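桌上小东西怎么收：浅盘法

又是记号笔满桌滚的一天。趁水还没开，把最近用下来顺手的几条写一写，想到哪写到哪。

先说盘子。要浅的，边别太高，手一伸就能拿到。深的盒子我用过好几个，最后全变成垃圾桶，底下压着什么根本不知道。鞋盒盖、点心盒盖、旧抽屉格子都行，不用专门去买。

纸板的边容易毛，包一圈胶带。颜色亮一点好，黄的红的都行，找起来快。转角那里最难弄，胶带会起褶，先在角上剪一刀再折进去，会平一些。不平也没关系，能用就行。

盘底选白的。掉个螺丝、笔帽什么的一眼看见。脏了拿湿布擦，记号笔的印子用酒精棉片，擦两遍，还有印就算了。 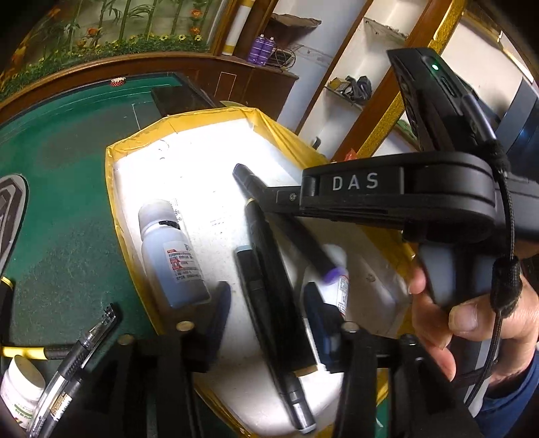 笔和瓶子可以放一个盘，但是瓶子靠边，笔放中间。瓶子先拧紧！夏紫萱上次没拧，一盘子的笔全黏糊糊的，洗了我一晚上。瓶子躺着放之前倒过来晃一下，漏不漏马上知道。会漏的就老老实实立着，另找地方。

标签朝上。这条很多人懒得做，可是几个瓶子都白乎乎的，不看字真分不清。字磨掉了的，自己贴块纸胶布重写，写上是什么、几月开的。我家有一瓶写着“7月”，哪年的7月？不知道，扔了。所以年份也要写。

记号笔平放，别笔尖朝上插笔筒里，墨往下走，过一阵就写不出来了。平放两头都匀。双头的更要平放。按颜色分其实没必要，看笔帽就行。每个颜色留一两支，多的收抽屉里，不然盘子里永远是一堆。

试笔：旧纸上划一道，断断续续的盖紧笔帽躺一晚，第二天再试一次。还不行就扔，别舍不得。我上个月一口气扔了13支，桌子立马清爽。

桌面也顺便说一句。绿色的桌面、台垫耐看，不过磨花的地方会发黑，擦不掉的，别拿钢丝球使劲，越擦越花。我都是拿盘子一压，眼不见为净，哈哈。

孩子小的家里注意，瓶瓶罐罐不要和文具混放，上面那条当我没说。药更不行，药单独放高处，原瓶原标签，不要倒到别的瓶子里。

每周五晚上倒一次盘子。全倒出来，擦底，再一样一样放回去。不该在里面的东西（发票、糖纸、不知道哪来的扣子）当场处理，不要“先放一边”，放一边就是放一年。7分钟够了，我拿手机掐过时间。

孟雪莲留言问大盘子好还是小盘子好。小的好，大了就想往里塞。实在东西多就两个小盘，一个写字的一个修东西的，胶带用两种颜色，家里人自己就会放会去了。

水开了，先这样。下回写抽屉里的电线怎么捆，那个才叫头痛。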